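The Cutlery Paper

Perrine Rey had the paper due by midnight and the method section was still one line. It said: we collected demonstrations. Then a comma, for some reason.

Half past four. Rain on the louvres. She pulled the kitchen folder up on the big screen and shoved her dinner, a cold dim sim, off the keyboard.

Red table, chopsticks, spoons. Hand-held grippers, blue pads.
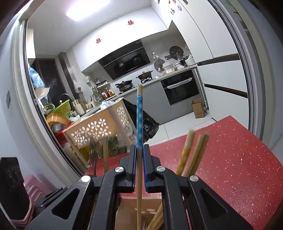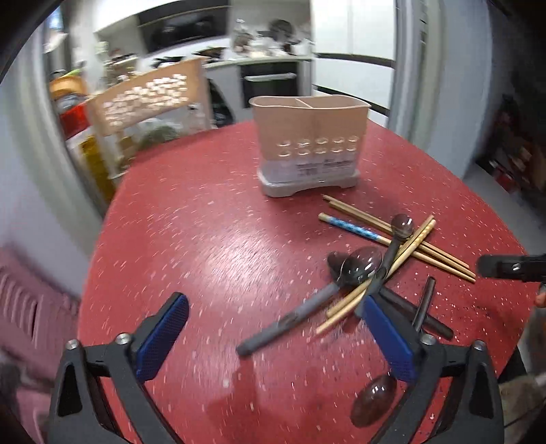
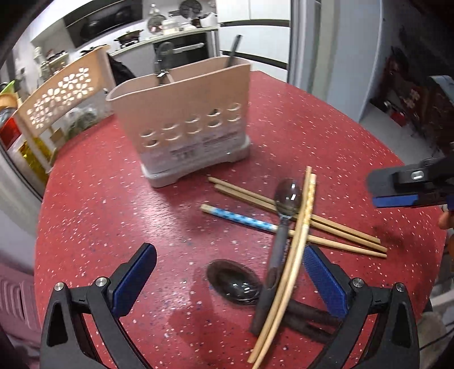
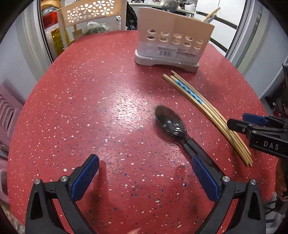 "You're still on the kitchen," said Simão Sampaio from the door. Wet hair, bike helmet, no lunch again.

"I'm always on the kitchen."

"What does Rultano say?"

Rultano was the policy. Three weeks of training, named after a horse Simão's uncle lost money on. Rultano said 26 out of 30. Twenty-six trials where the arm in the lab got everything off the table and into the caddy, and four where it didn't. Jeda, last year's model, couldn't get past half. So that was the result, and a good one, and she should of been happy with it.

"It's the four," she said.

"Put them in the limitations."

"They're all the same failure, but. Look."

She ran them side by side. The lab arm came down over a dark spoon. Stopped. Hung there above the bowl, fingers open, for as long as you'd take to read a street sign. Then went for the handle, got it, lifted it, and put it back down where it was. Every time. Back where it was, same angle near enough.

"Glare," said Simão. "It's a shiny spoon. Depth goes to mush."

"It's got no depth. It's colour only."

"Well then colour goes to mush."

He came round behind her and dripped on the carpet. She could hear him thinking. He breathed through his nose when he thought, like a dog at a fence.

"Who did the demos?" he said.

"Emik contracted it out. More than 4000 of them, all different houses. I only get the clips and a number."

"Any where the person does that? Picks it up, puts it back?"

She hadn't looked. Why would you look. The filter was meant to chuck out anything that ended with cutlery still on the table, that was the whole point of the filter, she'd written it herself in May with a head cold.

She opened the filter.

Read it twice. There was a less-than where there should of been a greater-than, only for clips over a certain length, and it had been sitting there quiet as anything through three weeks of training and one very confident talk in front of Loureiro and his entire floor.

"Oh no," said Simão, reading over her shoulder. "Oh, mate."

So the long ones had gone in. The ones where somebody took their time. She queued up a handful and they watched without talking. A spoon lifted, turned a bit, set down. A chopstick lifted, set down, its partner hunted for. Somebody somewhere had been matching the pairs before putting anything away. Somebody else just seemed to change their mind. It was all in there, the dithering, and Rultano had learnt it along with the rest.

"It's hesitating," she said. "We taught it to hesitate."

"You can't write that. Reviewer two will have your head."

"We taught it to – what's the word then."

"Retained suboptimal trajectories."

She typed that. Hated it. Left it.

Ten to six. No time to retrain, not even close. She could fix the sign and say nothing, or leave the sign and say it, and either way the table had 26 in it. She thought about Loureiro in the front row nodding at her slide. She thought about her nan, who'd stand at the drawer with a teaspoon for ages and then put it back on the bench and go and make the tea first.

She wrote it up. Filter error, what it let through, what the four failures looked like, the lot. It took a whole column and she had to cut the nice diagram to fit.

"You're keeping the name?" said Simão, helmet half on.

"What's wrong with the name?"

"The horse," he said. "It used to stop at the gate as well."

She told him to go home. Then she went back up and took out the comma.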